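Hand-held gripper fingers losing hold of thin plastic cups, what am I missing?

Posted in Workshop Help > Grippers and end tools
Oct 3, 2022

coritz_bench

Hello all, long-time reader, hardly ever post. I look after the hand-held grippers at our place in Clindach. We've got a left and a right, the kind you hold in your fists and work with your own fingers, with a marker cube fixed to the base of each so the software can tell where they are. I didn't build them, I just inherited them along with a drawer of spares and a notebook in handwriting I can only half read.

Most of what we do is kitchen and office stuff. Fetching a drink is the one that gets done over and over, so cups matter rather a lot to me! And for the past fortnight the left one has been a pain with them. Mugs are fine. Bottles are fine. Thin plastic cups either slide down slowly or, if I squeeze harder, fold in on themselves and pop out sideways. 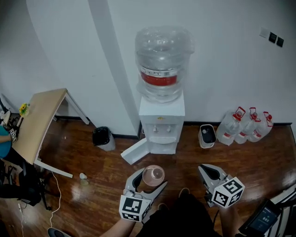 clindach_tinkerer wrote back within the hour that it sounded like finger alignment to him, and that he wouldn't buy a single part until I'd looked at how the two tips meet with nothing between them. So I did, and they do meet, but the tips touch a hair before the rest of the finger does. The right one closes flat all the way along. I don't know if that's wear or if it was always like that.

Things I've done already: wiped the finger pads with a damp cloth, tightened the two screws I can get at without taking the cover off, and swapped the left and right return springs (made the right one feel horrible, no change on the left, swapped them back). The pads are the ones that came with it from Oberholzer and the notebook says they were last changed in February. If I've read it properly we've had 341 sessions on them since then, which sounds like a lot when I type it out.

What I'd like to know is whether I should be changing pads, changing the whole finger, or fiddling with the linkage. And if it's the linkage, do I have to redo the marker cube afterwards? That's the bit I'm dreading, it took me an entire afternoon last time and I'm not sure I got it right even then.

clindach_tinkerer

Right, more detail now that I'm not typing on my phone. Tips touching first is what you get when the pads have worn in the middle, and also what you get when the pivot pins have gone sloppy, so you need to work out which. Close the gripper by hand, don't squeeze, and waggle one finger up and down. If it moves and you can feel a click, it's the pins. If it's solid, it's the pads.

341 sessions on one set is going some. I change mine every 60 and I thought that was lazy. The surface goes shiny long before it looks worn, and thin plastic shows it up first. A mug has weight and a bit of texture to it, so you don't notice.

For the pads:

Peel the old ones off slowly from the tip end. If you start at the base you'll tear them and spend your evening picking off bits.
Get all the old glue off. I use rubbing alcohol on a rag and a plastic scraper, never a blade.
Leave it to dry properly.
Stick the new ones on with the gripper open, then close it on a folded bit of card and put a band round it. I leave mine 12 hours. Overnight will do you.

Please don't squeeze harder in the meantime. You bend the linkage that way, and then you really will have a job on. Also check the screws again the next day, mine always settle a bit.

As for the cube, if you're only doing pads then leave it well alone. It sits on the base, you're working on the fingers, nothing's moved. You will want to redo the open and closed positions though, as new pads are thicker and your "fully shut" reading will be off. Takes five minutes.

carbridge_parts_bin

had the same thing, bought new fingers, fixed it. no idea if it was the pads tbh. Carbridge do a set but they took 36 days to turn up so order two

one other thing, wash your hands before you handle the new pads, hand cream is murder on them

coritz_bench

Ooh, thank you both. Did the waggle test this morning and there's no click at all, it's solid as you like, so pads it is. I've found a set in the spares drawer (still in the packet, hurrah) and the old ones are off. Whoever stuck them on last used a frankly ridiculous amount of glue, so I'm still scraping.

Quick one for clindach_tinkerer: should I do the right hand at the same time even though it's behaving? I've only got enough for one and a half grippers, because one of the pads in the packet has a crease across it.

clindach_tinkerer

Yes, do both, but not with a creased one! It'll lift at the crease within a week. Do the left now, order another set, and do the right when they come. Write the date in that notebook for each hand separately or you'll lose track like I did.

If the left feels much stickier than the right for a few days, that's just new pads. Try it on a stack of cheap cups before you put it back to proper work, and redo the shut position again after the first session if the reading has crept.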